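Sivura (Software)

März, von Malte Pfeiffer
7 Kommentare · 20-mal geteilt
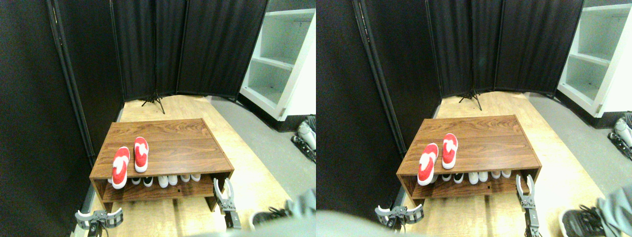
Wozu braucht ein zweiarmiger Roboter eine eigene Planungsschicht, wenn er ohnehin eine gelernte Steuerung hat?
Die gelernte Steuerung entscheidet über die nächsten Bewegungen, überblickt aber meist nur einen kurzen Zeitraum. Die Planungsschicht hält fest, welcher Teilschritt gerade ansteht, welcher Arm ihn übernimmt und wann er als erledigt gilt.

Sivura ist eine Softwareumgebung für die Steuerung zweiarmiger Roboter bei Aufräumarbeiten im Haushalt. Sie verbindet stereoskopische Wahrnehmung, Aufgabenplanung und Bewegungsregelung in einem gemeinsamen Takt. Typische Aufgaben sind das Einräumen von Schuhen und Hausschuhen in niedrige Regale, das Ausrichten paarweiser Gegenstände und das Umsetzen von Kleinteilen zwischen zwei Ablagen. Entwickelt wird Sivura in der Werkstatt Sosham, die Bewegungsplanung stammt in ihren Grundzügen aus dem älteren Projekt Skemard.

Geschichte

Den ersten Entwurf schrieb Yareli Meléndez in Villanueva als reines Aufzeichnungswerkzeug. Es sollte zwei Kamerabilder und die Gelenkwinkel beider Arme so speichern, dass sie sich später ohne Nacharbeit übereinanderlegen ließen. Aus diesem bescheidenen Anfang ist erstaunlich viel geworden! Samuele Gentile ergänzte die Wiedergabe, Fiorella Gentile den Planer, und mit Version 4 wurde der Regelkern vollständig neu geschrieben. Seitdem laufen Aufzeichnung und autonomer Betrieb über dieselben Schnittstellen, was die Fehlersuche enorm erleichtert.

Wahrnehmung

Aus den beiden leicht versetzten Ansichten berechnet Sivura eine Tiefenkarte. Schuhe sind dafür ein wunderbar schwieriger Gegenstand: Weiße Sohlen haben kaum Struktur, schwarzer Stoff verschluckt Kontraste, und in einem unteren Regalfach ragen oft nur die Spitzen hervor. Die Software schätzt deshalb zu jedem Objekt neben der Lage auch eine Unsicherheit. Ist sie zu groß, verschiebt der Planer den Griff und wählt zunächst ein anderes Objekt.

Paare werden über Farbe, Umriss und Länge gebildet. Rote Hausschuhe mit weißem Sohlenrand, die ungefähr parallel auf einer Ablage stehen, sind ein dankbarer Fall. Bei einer Reihe überwiegend weißer Turnschuhe braucht das Verfahren mehr Ansichten, und hier wird es richtig spannend, weil der Zuordner mehrere Deutungen nebeneinander offen hält, bis eine davon deutlich besser passt.

Planung

Der Planer beschreibt jede Aufgabe als Graph aus Teilschritten mit Vor- und Nachbedingungen. »Linken Schuh ausrichten« setzt etwa voraus, dass ein Arm frei ist und die Zehenrichtung bekannt ist. Die mitgelieferte Bibliothek umfasst 670 solcher Teilschritte, viele davon Varianten desselben Griffs für unterschiedliche Höhen und Anfahrtswinkel. Adelmo Sanna pflegt sie und hat auch das Namensschema eingeführt, über das im Projekt bis heute gern gestritten wird.

Kollisionen zwischen den Armen vermeidet Sivura durch zeitliche Reservierung. Jeder Arm belegt den Raum, den er durchfahren wird, für einen begrenzten Zeitabschnitt; der andere weicht aus oder wartet mit geöffnetem Greifer. Das klingt schlicht, ergibt aber bemerkenswert flüssige Abläufe.

Regelung

Der Regelkern arbeitet mit einer Vorausschau von 20 Schritten. Neue Vorgaben der gelernten Steuerung werden weich in die laufende Bahn eingeblendet, damit beim Übergang kein Ruck entsteht. Beim Absetzen schaltet der Kern von Positions- auf Nachgiebigkeitsregelung um. Als Grenzwert dient der Motorstrom, ein eigener Kraftsensor wird nicht vorausgesetzt.

Werkzeuge

Zum Umfang gehört ein Betrachter, der beide Kamerabilder nebeneinander mit der Zeitleiste des Planers zeigt. Einzelne Abschnitte lassen sich markieren, umbenennen und mit geänderten Parametern erneut durchrechnen. Für die Auswertung gibt es ein Kommandozeilenprogramm, das abgebrochene Teilschritte nach Ursache sortiert.

Grenzen

Weiche Gegenstände wie Socken behandelt Sivura bislang als starre Körper. Schnürsenkel gehen gar nicht in das Modell ein. Auch spiegelnde Böden führen gelegentlich zu falschen Tiefenwerten, vor allem bei tief stehendem Licht.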